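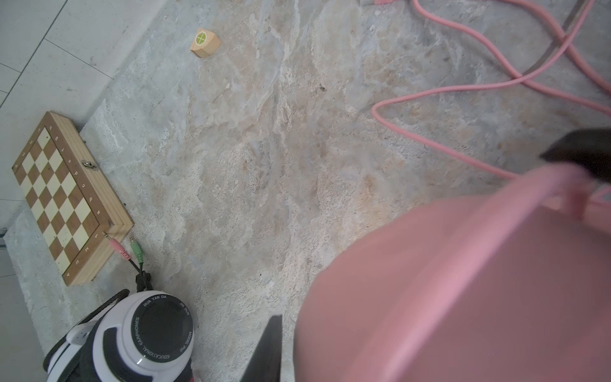
Pondon 60 Tissue Sample Storage Rack

2022-06-08
By Impi Leinonen

Print this page | E-mail this page

The Pondon 60 is an upright freezer rack for research groups that keep frozen tissue and serum in two-milliliter tubes. It is made by Stillow and replaces the Pondon 54, which will be sold until August while stock lasts.

The rack has 60 box positions in a steel frame. Each position takes one standard cardboard or plastic box up to two inches high. Drawers pull out fully and have a stop at the back, so a box can be lifted out without taking the whole rack from the freezer. The drawer handles are wide enough to grip with insulated gloves.

Drawer labels are printed on film that stays readable at minus 80 degrees Celsius. A pack of 144 blank labels comes with each rack. Preprinted labels can be ordered to match a lab's own numbering.

The Kiiskinen kidney disease laboratory has used the rack since the first production run and now keeps nearly 3,000 tubes in it. Kerttu Rantala, the lab manager, asked for a deeper lip on the front of each drawer, and the change was made on all units now shipping.

The Pondon 60 fits most upright freezers with an inside depth of 27 inches or more. Measure between the door gasket and the back wall before ordering. It does not fit chest freezers. Side rails for older cabinets are sold separately.

Racks ship assembled from the Jestutwood warehouse. Remove the drawers before lifting the frame into place. Wipe with 70 percent ethanol; do not autoclave the labels or the plastic drawer stops.

Print this page | E-mail this page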